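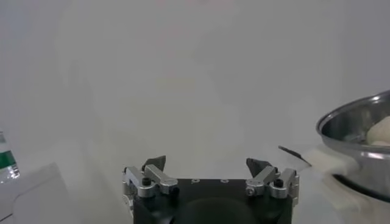 Charito Policarpio

Tuesday, June 28, 2022

Pot + cloth setup, wrist view. Teleop most of the morning, hand guiding after lunch. Arnulfo on the leader arm, me on the laptop and the stop button.

Carried over from last week: dropouts on the Plavell link. Swapped the cable, reseated both ends, no dropouts so far. Leave it alone now please. If it comes back it's probably the hub.

Teleop notes
- scale at 1:1 is too twitchy near the pot rim. Went to 0.6, much calmer, Arnulfo says his wrist gets tired sooner tho
- gripper trigger still has a dead zone at the start. You squeeze and nothing, then it jumps. Ask Dellia if she changed the curve or if thats just the spring
- start every demo with fingers fully open, arm back at home pose. We forgot on 2 and I threw those out
- pot sits far right in the wrist view. Fine for the approach but the operator ends up leaning on the side monitor and the policy won't have a side monitor. Talk about this before July

14 keepers by noon. Slower than I wanted. Most of the time goes to reset, not driving.

Then the balls in the glass container. Harder than the pot by a lot.
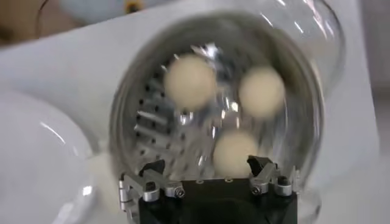
Arnulfo wants to come in flatter and I think he's right, coming down steep the fingertips get to the glass before they get anywhere near a ball. Tried it both ways. Flat approach = more elbow, so watch the joint 4 limit, it faulted once and we had to clear and re-home.

Reflections off the glass and the metal inside are bad for the depth estimate. Switched depth off for this set, RGB only. Write that in the config this time!!

Hand guiding: grav comp feels heavy on the way up, payload value was still set for the old fingers. Fixed. Changed it to 600 g, better, drifts a hair to the left if you let go. Also hands get in the wrist view if you hold near the gripper, so hold above the last joint.

Log folder is at 1,932 episodes counting the junk ones. Nina's cleanup script is on the Jikora machine, havent run it yet. Do NOT run it before the backup finishes.

Back to the pot for the last bit, checking the home pose after the payload fix.
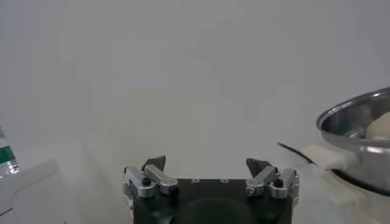

Wrist cam, fingers open, pot at right.

Tomorrow
- Dellia re trigger curve
- soft limit on joint 4
- Arnulfo to redo the first few pot demos at 0.6 so the set matches
- backup, THEN cleanup
- find out who has the other foot pedal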